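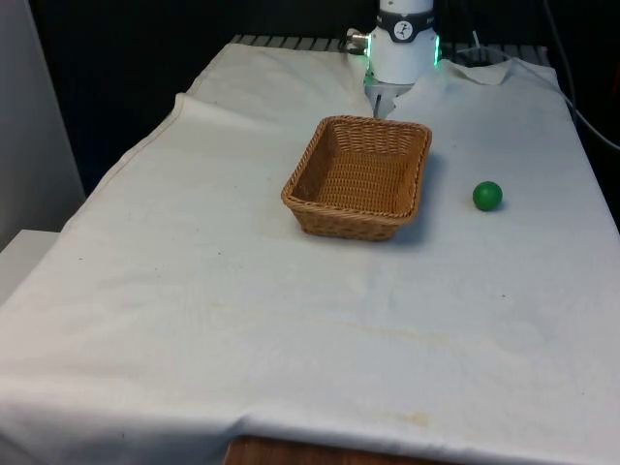 Wetetti Basket and Ball Set – Data Card

Summary
The Wetetti set documents one small tidying activity: a green ball and a rectangular wicker basket on a table covered with a white cloth. It contains 2,202 still pictures in 332 sequences.

Objects
The basket is woven in light brown strands, with sloping sides and a rolled rim. The ball is small enough to leave most of the basket floor free.
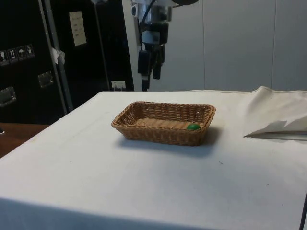
Basket position and angle vary between sequences. The cloth was not ironed or replaced during the work, and users should expect wrinkles and small marks – these have not been retouched.

Known limits
Only one style of basket is covered. The weave may be difficult to resolve at reduced size. A review of 55 sequences is planned for July.

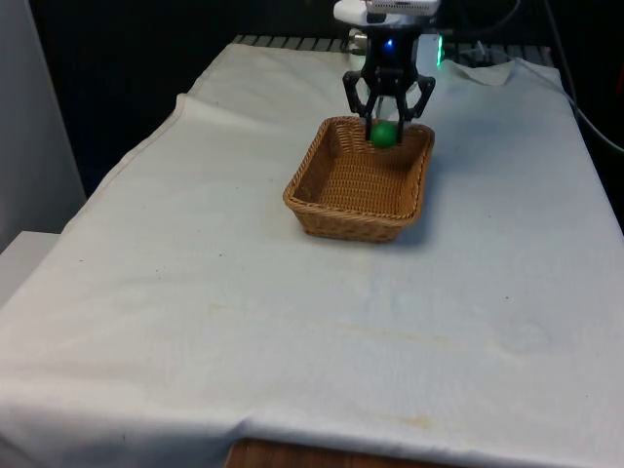
Green ball inside the wicker basket, near the far end.

Contact
Ngaio Hollis, object records
Benedikt Fröhlich, corrections and access

Last revised: Sat 4 April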